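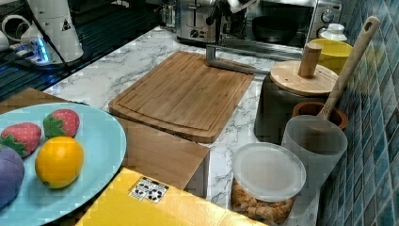
*Iqra Baloch*

I've been teaching robot arms kitchen chores for two winters now, first at the Stevton workshop and lately on real counters, and I still get a little thrill when the arm repeats a move I showed it that morning. Most of what makes a good lesson is plain kitchen sense! These are the habits that have stuck with me.

## Before you start

- **Wipe the counter first.** Crumbs under a cutting board make it slide, and a sliding board ruins a whole afternoon of lessons.
- **Give the board a home.** I use two little pencil ticks on masking tape at the back corners. Peel the tape up before you save anything.
- **Keep the clutter you live with.** Toaster, crock, paper towels, leave them out. An arm that has only seen a bare counter gets very confused at breakfast time.
- **Play food is great for practice.** A toy lemon can be dropped all day (and it will be) and still go back on the plate.
- **Walk the arm through its whole reach once, slowly, with nothing in the gripper.** Watch the elbow as much as the fingers. The elbow is what knocks over the bottle.
- **Check the cables.** They should have slack at the wrist when it turns all the way over. Reusable ties beat tape every time.

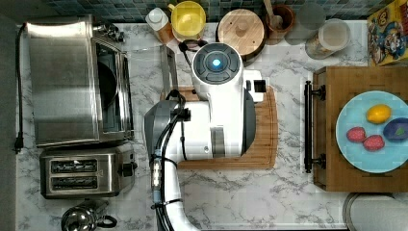
## Guiding by hand

Put the arm in free mode, take hold above the wrist, and move it as if you were steering a toddler's hand around a crayon. Go at the speed you'd want to see played back. If your shoulder gets tired, stop, shake it out and start that lesson over – a tired arm (yours) wobbles, and the robot will faithfully learn the wobble.

Stand to the side so your body isn't blocking the cameras. I tie my apron strings in back for this. I once taught a beautiful approach to the plate with a bow dangling through the whole thing, and out it went.

Pause for one breath before you close the fingers. That little pause cleaned up my grasps more than anything else I tried.

## Guiding by remote

I use the Halline handles for this, and I love them, though the trigger is stiff until it's broken in. Some tips:

1. Sit where you can see the board from the same side the arm does. Left and right get scrambled fast if you face it.
2. Rest your elbows on the table. A folded dish towel under each one is bliss.
3. Come down to food from straight above when you can, then try it from an angle once that feels easy.
4. Move the plate a few inches between lessons. Turn it, too.
5. If you fumble a grab, recover and finish. Keep a few of those! Label them so you can find them later.

My last chore, plate to board, took 200 lessons. I do up to 61 in one sitting, with a tea break in the middle, and after that my hands get sloppy and I go do something else.

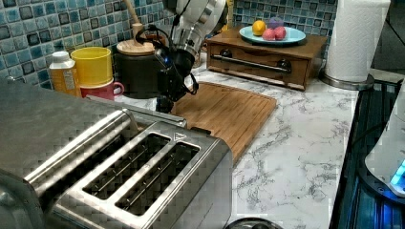
*Gripper pointed down, just over the back edge of the board.*

## Putting it all away

Park the arm clear of the stove and toaster before you cut the power, then wipe the fingers with a barely damp cloth. Write your notes while you still remember them: where the board sat, which lamp was on, what you changed. Mine go in a spiral notebook in the Tromow drawer, next to the spare gripper pads. Next up for me is the bread slice into the toaster, unplugged of course, and I can't wait to try it.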